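Skusix Gallery: Tidying Tables with the Hand-Held Gripper

Welcome to our little gallery, and thank you for stopping by! Over the past few months we have been taking the Skusix hand-held gripper round to all sorts of tables, picking things up and putting them down again so that Astora, our learning system, has plenty of good examples to work from. It is slow, friendly sort of work, and we have grown very fond of it.

The outdoor set now stands at 329 recordings, gathered over 33 sessions, and the page you are on belongs to the mouse and mat task - a small job, but one that asks for a surprising amount of care from the person holding the gripper.
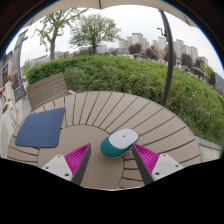

Mouse and mat on the round slatted table, with the umbrella up and the towers beyond the hedge.

We ask everyone to start each go with the mouse and the mat in fresh places, and to move at the pace they would at home with a cup of tea in the other hand. Fumbled goes are kept as well, and marked as such, as Astora learns a good deal from those too.

The kitchen and workbench sets have pages of their own under Wihongi, and the notes on how we label each go are filed under Hustimden. New recordings are added on Wednesday afternoons - do come back and have another look when you have a moment.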